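3.2 Table covering and serving items

The second series dealt with how a table covering behaves while small foods are set out and cleared. Two households, Warnurik and Cestell, were each given a checked cloth with a shiny surface and asked to use it at the afternoon snack. Items were restricted to round pieces that fit in one hand – citrus fruit, small buns and dark baked goods – so that differences in shape would not affect the results. A cloth was recorded as displaced when any corner had moved or risen into a fold.

Displacement was recorded in 77 of the 90 sittings. Folds formed mostly at the far corners, where the overhang was seldom straightened between sittings. Fruit left near the middle of the cloth was the last to be collected in both households, and items near an edge were cleared early (Figure 4).

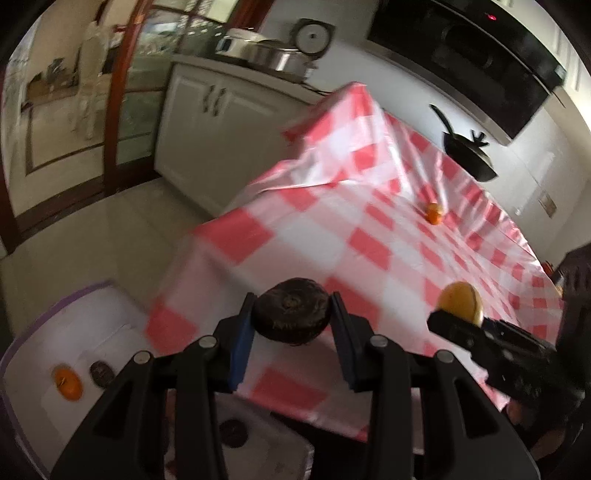
Figure 4. Checked cloth with a raised far corner; tangerine near the middle, tray with tangerine and dark round item at lower left.

Tray use differed more than expected. At Cestell the tray stayed at the near left of the table in around 80 sittings, whereas at Warnurik its position varied from one sitting to the next. We return to this point in Section 4.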